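The founder of Dorker says a kitchen syringe will save home cordial makers from ruined batches. I went to Plurkuvville on a Thursday with doubts and came home with most of them.

His complaint is with measuring jugs. "People pour, squint and call it close enough," he told me. "Then they wonder why the second bottle tastes different." The kit has two plastic beakers and a syringe, and it sells for $18. I pointed out that a tablespoon costs less. "A tablespoon drips," he said.

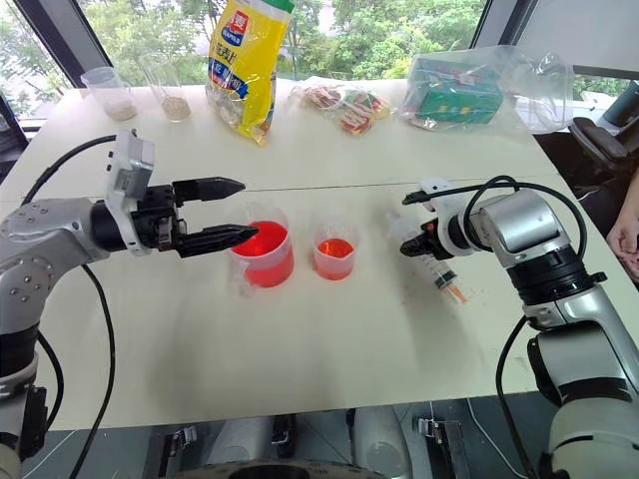
The two beakers and the syringe, with red-orange liquid in both beakers.

Syringes drip too, and there were small red stains on the white table near this one. He called that "a technique issue." I asked how many customers had been taught the technique. He said a leaflet was coming.

Wardale, a rival, sells a similar set with 4 sizes of beaker. He dismisses it as clutter — "who needs the tiny one?" — though his own kit has a smaller one as well. He claims over 20 shops are interested. He would name only Cirillo, and when I called, the shop said it was still deciding.

I asked if he uses the kit at home. "When I have guests," he said.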